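The Grasp Planner

It was the second winter of the project, and by then the planner and I were on the sort of terms you reach with a housemate who is perfectly decent and leaves every cupboard door open. I had written most of it. I had rewritten the rest. I could have told you, in my sleep and possibly did, which function decided where a hand should go and which one talked it out of going there.

We called the whole stack Larkine, after a street one of us had grown up on, and the part I looked after was the part that came between seeing and doing. Perception handed me a guess at the world: a surface, a few lumps on the surface, a number beside each lump to say how sure it was. My job was to turn that into a path, and to hand the path on to control, which did as it was told and blamed me for everything. I say this with affection. Control was written by the most patient person I have ever worked with, and her commit messages read like letters to a neighbour about a fence.

The trouble that August was hesitation. I don't know what else to call it. The gripper would travel nicely toward a tabletop, slow down as it ought to, and then hang there over whatever it had been sent for, shifting a hair to the left and a hair to the right, like someone at a party trying to remember your name. After 13 seconds a timeout would fire and it would go home. There was nothing in the logs that looked like an error. Every module was pleased with itself. Perception had seen the thing, the planner had found a path, control had followed the path, and between the three of us we had picked up nothing at all.

My manager at Flamis, who was kind and had a train to catch, asked if it could be fixed by the end of the month. I said yes in the voice you use for that.

So I began staying late, which I told myself was for the quiet. The office in Widstead had heating that clanked off at six, and I would sit in my coat with the replay tool open and step through the recordings one tick at a time. I'd written the replay tool as well, in a bad week the year before, and it had a slider that stuck if you dragged it too quickly and a colour scheme I had chosen while unwell. But it let me lay the planner's intentions over what the camera had seen. A candidate grasp showed up as a thin green line, a rejected one went grey, and if you let it play at full speed the lines flickered over everything like grass in the wind. It was rather beautiful, and I'd sometimes let it run for longer than I needed to.

What I noticed, on perhaps the fourth night, was that the planner wasn't confused in the way I had thought. I'd assumed it could not find a good grasp. It had found two. They were nearly the same, one from a little to this side and one from a little to that, and each time it took a step toward the first, the second became very slightly cheaper. So it would turn. And then the first looked cheaper, and it would turn back. It replanned five times a second and it changed its mind on nearly every one of them, in perfect good faith, and it would have gone on doing so until the sun burned out if I had not, in an earlier and more sensible mood, given it a timeout.

I laughed out loud in the empty office, and then I stopped, because I had at that moment two letters in my bag. One was an offer from Kelemen, on the other side of the country, with a nice logo and a start date. The other was my lease, wanting a signature. I had been carrying the pair of them back and forth on the bus for most of the month. I'd get as far as my front gate thinking of the sea and the new job, and then I'd see the lemon tree and the neighbour's cat asleep in the bin lid, and staying would become very slightly cheaper.

I made tea. I went back to the replay.

The recording I kept returning to was one with a mouse in it, an ordinary computer mouse on a round-edged table beside a window, and I must have stepped through it 26 times. I can still call it up if I close my eyes: the two magenta pads, the summer trees bright in the glass, and that smooth grey lump, which offered the planner the same welcome from either side. I suppose that was why it gave us such grief. A thing with a handle tells you where to hold it. A mouse is all shoulders. 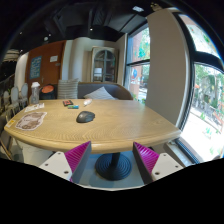

The mouse recording, fingers open, before the overlay is switched on.

The fix, when it came, was small enough to be embarrassing. I gave the planner a little loyalty. Whatever grasp it had chosen last, it was now allowed to go on liking a bit more than the numbers strictly warranted, and the closer it got the more stubborn it was permitted to be. A new idea could still win, if perception shouted that the object had rolled away or a collision check came back red, but it had to be properly better to win and a hair's difference would no longer do. The textbooks have a word for this, hysteresis, and I'd known the word for years. I had used it on thermostats. It simply had never crossed my mind that the planner might need permission to have already decided.

Eleven lines, with the comment. I ran the replay against the new code and watched the green line come down out of the grass and settle on the left-hand side of the mouse, and stay. The grey ones still flickered around it. It paid them a polite sort of attention and kept going.

In the morning my friend from control looked over the change with her coffee in her hand – she read every line of everything, and always had – and asked how I'd picked the weight. I told her I'd tried a few. She asked whether I was certain the left side was the better one.

"No," I said. "They're the same, near enough. It only has to pick."

She approved it, and wrote underneath that the constant ought to live in the config file with the others, and she was quite right, so I moved it. Then I took the long way down to the kitchen, past the window where you could see the buses turning, and got the lease out of my bag and flattened it on the bench beside the toaster. There was a crease across the line where the name goes. It took me a while to find a pen that worked.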